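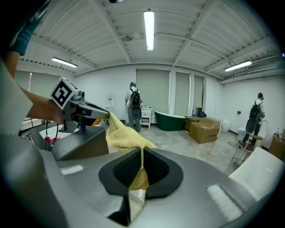 Linen Care, Session 7: Small Cloths
Handout by Līga Adomaitis

I've moved the hotel sheets to next time, so bring those notes then. This week is all about small stuff: hand towels, dust cloths, microfiber. It sounds too easy for a whole session, I know — but small cloths are where most of us get lazy (me included, ask Libor about my kitchen drawer!).

Before you fold

Hold the cloth up by a corner and let it hang. A bunched-up cloth has to come open before you can find its edges, and there's often a twist in there you'd otherwise fold right in. Check for stains while you're at it. Berry and beet go in the pretreat pile.

Into the basket and out again

1. Take opposite ends, one in each hand, and lift the cloth clear of the basket rim. Dragging it over the edge just bunches it up again.
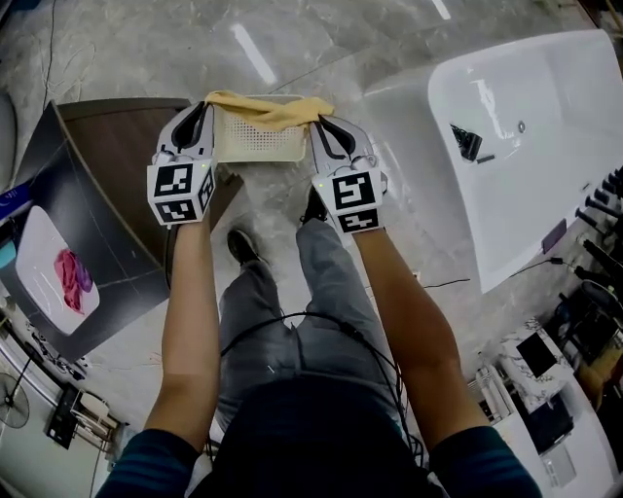
2. Pull gently till it's flat, then bring the ends together. Fold in half once more for the shelf.

3. Stack with the folded edge facing out. I like 7 to a stack, though Vendula goes higher and gets away with it.

Washing microfiber

Keep it away from cotton towels, or you'll be picking lint off it all evening. Wash at 60 at the most (that's Celsius, the Verschueren machines don't show anything else), and go easy on the detergent. Skip the softener completely — it coats the fibers and then they won't soak up much.
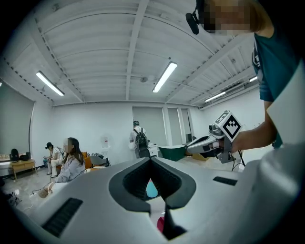

Can I use dryer sheets with microfiber?

I'd leave them out. They leave the same kind of coating that liquid softener does, so tumble on low with nothing added, or hang the cloths on a line.

For next time, read part two of the Prutetti packet and bring one fitted sheet from home.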